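How Do You Buy a Robot? A Money Story for Curious Kids

Have you ever saved up for something big? Maybe it was a bike, or a pair of skates, and maybe you kept your coins in a jar and counted them more often than you needed to. Then you got to the store and found out that the bike did not come with a bell or a lock, and the helmet cost extra too. Grown-ups who buy robots run into the same thing, only their jar has to be a lot bigger!

Let's follow one group of people while they plan for a robot helper. They work at a plant-care company called Fasard, in a town called Evbridge. People who go on long trips leave their houseplants at Fasard, and the workers look after them until the trip is over. Bronisława Malinowski started the company, and last June she began to wonder whether a robot could help with the fetching and carrying.

Her first question was not "How much does a robot cost?" Her first question was "What do we want it to do?" That may sound slow, but think about shopping for shoes. If you don't know whether you need snow boots or sandals, you can spend all your money and still have cold toes. So Bronisława asked everyone at work to write down the jobs they did over and over again. The list had 11 jobs on it. Some were easy, like moving a bottle from one side of a table to the other. Some were very hard, like picking off a dead leaf without hurting the live one next to it.

Next she crossed out the jobs that people liked doing. (The workers at Fasard are very fond of talking to the ferns, and they weren't about to hand that over to a machine.) Then she crossed out the jobs that were too tricky. What was left was mostly picking things up and putting them down somewhere else. 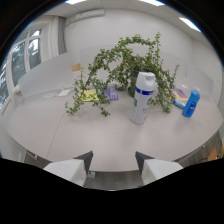

A robot needs a hand for that kind of work, and the hand is usually a separate thing to buy. It is called a gripper. Lots of grippers have only two fingers, which open wide and then squeeze together, a bit like kitchen tongs. Before you choose one, you have to think about everything it might need to hold. A tall spray can with a rounded cap is one shape, and a flat box is quite another, and a plant with long, droopy stems can get in the way of both, especially when its leaves hang down over the very thing you want to reach. If one pair of fingers can manage all your shapes, you buy one pair. If it can't, you may need extra fingertips, and those go on the shopping list as well.

Now comes the part with the numbers. A plan for spending money is called a budget, and you can make one with a pencil and a piece of paper. Nikola Tomaszewski is in charge of the budget at Fasard, and he likes to split it into two piles. The first pile is for things you pay for once, such as the arm, the gripper and a sturdy table. The second pile is for things you pay for again and again. Electricity goes there, and so do new fingertips when the old ones wear smooth, and the lessons people take so they can use the robot safely.

Nikola found a set of spare fingertips in a catalog from a company called Pathirana. One set cost 166 dollars. Another company, Prilano, sold a set for 265 dollars. Which one would you pick? Most of us would point at the cheaper one right away! But Nikola wrote to both companies and asked how long a set would last. Pathirana told him one year, and Prilano told him two. Two years of the first kind would be 166 plus 166, and that makes 332 dollars. Two years of the second kind would be 265. The set with the bigger price tag would save him 67 dollars – as long as it lasted the way the company said it would, so he put a question mark beside it in his notebook.

There was one more pile, a small one, and Nikola called it the "oops" pile. Something always gets forgotten. A cable turns out too short, or a part arrives late and you have to rent another one while you wait. Your family might keep an oops pile too, for flat tires and leaky faucets.

Some companies don't buy a robot at all, at least not in the beginning. They rent one for a little while and try it out on their own table with their own things. Renting for a long time can cost more than buying, but a short try can save you from a very expensive mistake. Bronisława decided that Fasard would rent first.

Try it yourself: Pick one chore at home that you would give to a robot. Write down every object the robot would have to pick up, and draw the kind of fingers it would need for each one. Then make your three piles: pay once, pay again, and oops. Ask a grown-up to help you guess the prices, and see how big your jar would have to be.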